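Knitting swap – quick update

Right, quick one as I'm running for the bus. Swap is on for February 6, 2022, doors at 5, hall on the corner as usual. Bring jumpers, cardies, scarves, anything knitted thats clean and has some life left in it. No moth holes please!! Small darns fine.

Frauke Kramer has the sign-up sheet, Wulan is on teas. Still short of tables – if you've a folding one, shout. Entry free, raffle tickets from Elfriede on the door.

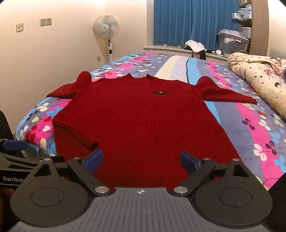
Leftovers go to the Malusis shop on the Monday, so no need to take anything home unless you want to. Parking is tight, walk if you can. Next swap in June, date to folow.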